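Home Explore Notifications Messages Lists Profile

Algirdas Vanags
Aug 23, 2026

I want to write a few posts about the automatic entrance at the Droldale library, where I look after the building. In April we changed the old swing doors for a sliding set. Maybe it is useful for someone who plans the same work.

The old doors were a pair with a floor closer under each leaf. Both closers leaked oil. The left one did not hold the door at all when there was wind from the parking lot, and people with strollers had to push it with the back.

We asked for three prices. Tekleab offered a sliding package with two moving panels. Kollel wanted to keep the swing doors and put operators on the top. The third company did not answer my second email, so I cannot say anything about them.

The Kollel price was lower, I must say it. But with swing doors we needed guide rails on the outside, and the sidewalk is narrow there. The rails would stand exactly where the book cart goes. So we chose sliding.

First lesson: measure the floor also, and do it in several places. Our opening was good in width, but the floor goes down toward the east side. The installer, Gus Bellamy, found it with his level in the first five minutes. I had the drawings for two months and did not see it.

Gus cut the old threshold out and made the new one level with mortar. This took one extra day. For this day the public came in by the staff door, and I stood there with a paper sign.

Second lesson: ask where the power comes from. The operator needs its own circuit. Our panel is in the basement, and the cable run was 40 meters with all the turns. The electrician charged 598 dollars for it and this was not in the door price. It was written in the offer, in the small text on page four. I read it after.

About the sensors. They came set very wide from the factory. Each person who walked past on the sidewalk opened the door, and the lady at the front desk was sitting in her coat. We made the zone narrower two times. Now it is fine, except for dogs on a long leash.

The panels are Altier glass in a dark bronze finish. I wanted clear aluminum but the architect did not agree. Now I think she was right, fingerprints are less visible on the frame. On the glass they are the same as before.

Our counter shows 700 openings on a busy day. I asked Gus if this is a lot. He said for this operator it is nothing, but the bottom guides should be cleaned every week, small stones come in with the shoes. I use an old paintbrush and the vacuum.

One more thing for people with cold winters. Order the brush seals for the meeting edge at the same time. We ordered them later and waited 25 days.

If you have the same type of door and it makes a small click at the end of closing, please write to me what it was. Ours began last week. I checked the guides and the belt and I do not find it. 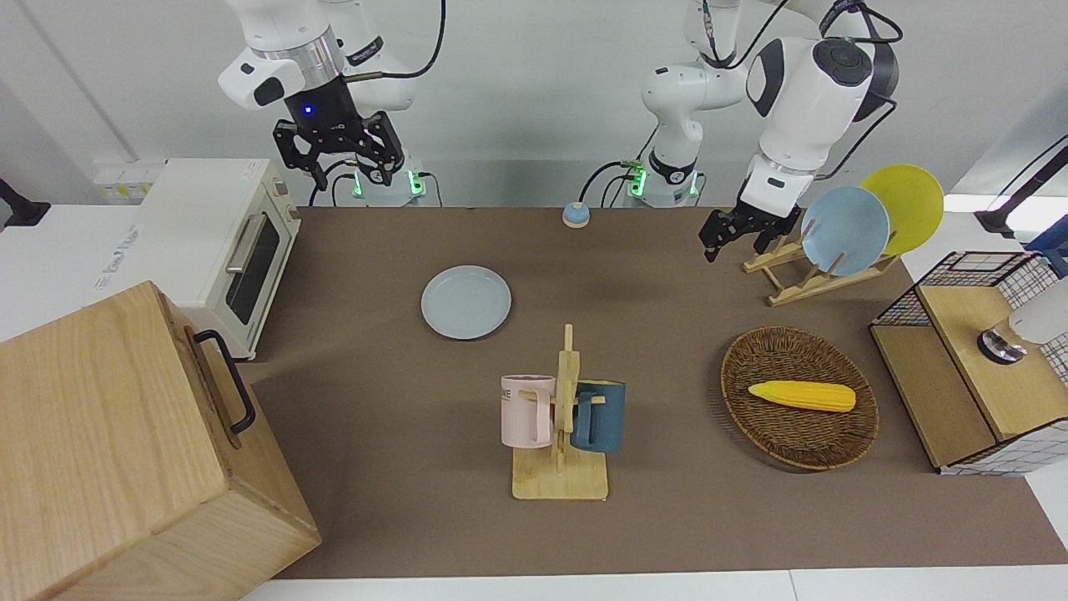 Two white arms over a brown tabletop, one gripper open.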